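Moving the laundry upstairs

30th April

When I bought the house on Pluvwood the washing machine was in the basement, as it is in nearly every house on the street. The bedrooms are on the second floor. So every load went down two flights dirty and came back up two flights clean, and in between it sat on a concrete floor next to the furnace. I put up with it for years. In February I started moving the whole thing upstairs, and it is now finished apart from some paint.

I looked for an account of the job by somebody who had done it in an old house and mostly found pictures of finished rooms with plants in them. So I'm writing down what was involved, in the order it came up.

The space

There was a walk-in closet between the bathroom and the back bedroom. It was 42 inches deep, which sounds like plenty until you take off the space a washer needs behind it for the hoses and the drain, and the space in front for the door to swing. I drew it out on the floor with masking tape before doing anything else and left the tape there for a week, opening an imaginary door every time I walked past. I ended up taking the closet door off and leaving an open doorway. With the door gone there's enough room to stand in front of the machine and bend over.

The closet shares a wall with the bathroom, and that was the main thing in its favor. The supply lines and the drain stack were already in there. If your closet is on the far side of the house from the plumbing I would think hard before starting, as most of the money goes into opening up walls.

The floor

The joists in this part of the house are old and a bit bouncy. A washer full of water and wet towels is heavy, and when it spins it shakes. The plumber told me to deal with the floor first and he was right. I took up the boards, added blocking between the joists and sistered two of them along their full length. Then subfloor, screwed down every few inches, and sheet vinyl on top with the edges turned up and sealed.

Under the machine is a plastic drain pan with its own line going down to the basement floor drain. The pan was cheap. The line was not, because it needed its own path through the wall. Some people put in the pan and skip the line, which gives you a shallow tray that holds a small leak and does very little for a large one. I paid for the line.

Water and power

The hot and cold valves are in a recessed box at chest height where I can reach them without moving anything. In the basement they were behind the machine and seized up, and I had never once turned them off. I turn these off when I go away. I also bought a leak sensor from Atance, which sits in the pan and is supposed to send a message to my phone. I tested it with a cup of water and the message came through. The app wants an account and sends a lot of other messages too, so I switched those off.

The electrician ran a separate circuit up from the panel. It took him most of a day, and left a hole in the dining room ceiling that I patched myself and have now painted twice. You can still see it if the lamp is on.
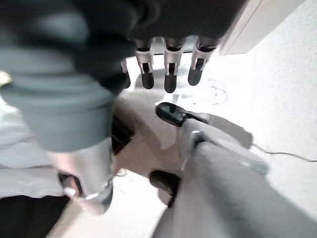
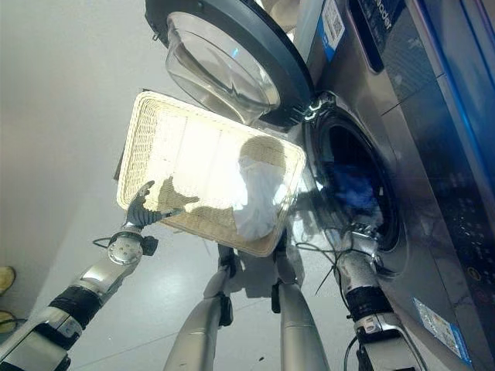

7 min read

The dryer question

I have no dryer up there. The only outside wall within reach has a window in it, and a vent would have had to go up through the attic and out of the roof. I got one quote for that and left it. The old dryer is still in the basement and I use it for towels in winter. Everything else goes on a rack that folds down from the wall in the bathroom, above the tub, so the drips go somewhere sensible.

The rack came from Ristić, a small metal shop across the river that mainly does railings. I had tried a store-bought one first and it pulled out of the plaster with a load of jeans on it. The replacement is bolted to a board which is screwed to the studs, and it will outlast me. It took them longer than they said it would. I'd still go back.

With no dryer I had to think about damp. The bathroom fan was an original and moved hardly any air, so I replaced that as well, and put it on a timer switch. On a laundry day I set it for an hour after I hang things up. Shirts are dry by the next morning. Sweatshirts take longer, and heavy cotton sweaters I lay flat on the spare bed with a towel underneath.

Noise

This was what I worried about most. The first spin cycle was bad. I stood in the kitchen and the plates were rattling in the cupboard. I had leveled the machine when it was empty and had not gone back to tighten the lock nuts on the feet. Once I did that it was a lot better, and a set of rubber pads under the feet helped a bit more. It is still louder in the back bedroom than I'd like. I don't run it after nine at night.

If you're doing this yourself, check the level again after a few loads. Mine had shifted slightly, and one foot was hardly touching the pan.

Soap

I used to pour detergent in by eye. Then a towel went stiff and gray and I read the manual properly, including the part on dosing, which says to use much less than I had been using. I switched to Plornus powder, the unscented kind, and use one level scoop for a normal load. We have hard water here and I add a little more for whites. I stopped using fabric softener years ago and don't miss it.

The empty cycle, hot, once a month, is also in the manual. I leave the door open between loads. The old machine had a smell that I assumed was the basement, and I now think some of it was the machine.

What it cost and how long it took

I'm not going to list every receipt. The largest part was the plumbing, then the electrical work, then the floor. It took 13 weekends with a couple of gaps when I was waiting for people to turn up. I had told myself it would take four. The slow parts were all the ones that depended on something hidden: a pipe that wasn't where it should have been, a joist that somebody had notched long ago for a wire that no longer exists, a layer of old linoleum glued to the boards with something like tar.

Things I would change

I would put in a brighter light. The closet had one fixture in the middle of the ceiling and I kept it, and with my head over the drum I'm standing in my own shadow. A strip along the back wall would fix that and I may still do it.

I would make the shelf deeper. It holds the powder, the stain remover and a jar for coins, and then it's full.

I would have the floor drain line inspected before connecting to it. It was slow, and I found that out after the wall was closed. A rented snake cleared it, but it was a dirty afternoon that could have been avoided.

The doorway still needs trim on the inside, and I have the primer for it. The basement has a patch of clean concrete where the old washer stood, and I've put the bikes there for now.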